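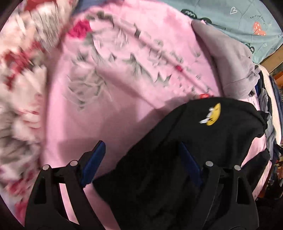
Garra manual com pontas azuis sobre uma peça de roupa preta, durante os ensaios com têxteis.

A comparação durou de setembro a dezembro e envolveu duas garras manuais de dedos paralelos, ambas com estrutura em plástico preto: a Godine, de pontas rígidas, e a Brulton, de pontas macias. A equipa da Dai que conduziu os ensaios recebeu-nos no laboratório e aceitou falar dos resultados, com a condição de a conversa ser atribuída ao grupo.

O critério principal foi a taxa de preensão à primeira tentativa em roupa dobrada ou amontoada. "Uma caixa tem arestas e um copo tem diâmetro. Uma camisola tem uma espessura que muda conforme se lhe toca", explica a equipa. Cada garra fez 127 tentativas, com a mesma sequência de peças e os mesmos operadores. A Brulton acertou em 107. Da Godine, o grupo prefere não divulgar o valor enquanto não repetir a série com molas novas, mas admite que ficou abaixo.

A diferença, dizem, concentra-se nos tecidos finos pousados sobre outro tecido. "Com ponta rígida, ou se apanha só ar, ou se apanham a peça e o lençol que está por baixo. A ponta macia deforma, faz uma pequena prega e fecha sobre ela." Em malha grossa, os dois modelos tiveram comportamento semelhante, e a Godine revelou até melhor repetibilidade no fecho.

Perguntámos pela rigidez dos braços. Os da Brulton têm recortes alongados em todo o comprimento, o que reduz a massa na extremidade. A equipa mediu uma flexão lateral de 2 mm com carga de 10 N, valor que considera aceitável para roupa e excessivo para peças metálicas. "Quem quiser montar parafusos deve procurar outra coisa."

A câmara foi o ponto mais discutido. A lente usada tem campo muito largo e distorção acentuada, com os cantos da imagem a preto. Foi testada uma lente mais fechada, da Brokotow, e abandonada ao fim de poucas sessões. "Perdíamos uma das pontas sempre que a garra abria por completo. Preferimos corrigir a distorção por software e ter os dois dedos visíveis." O arrastamento nos movimentos rápidos continua por resolver. Reduzir o tempo de exposição ajuda, mas em divisões com pouca luz o ruído aumenta e o seguimento perde pontos de referência.

Quanto aos padrões estampados, o grupo esperava mais dificuldades do que encontrou. As flores e os desenhos dos lençóis fornecem textura suficiente para estimar a pose. O pior caso foi a roupa escura sobre roupa escura, em que o limite entre peças desaparece e a segmentação falha.

A próxima série vai manter a Brulton e trocar apenas o material das pontas. Estão previstas duas durezas de silicone, ensaiadas primeiro em toalhas e depois em meias.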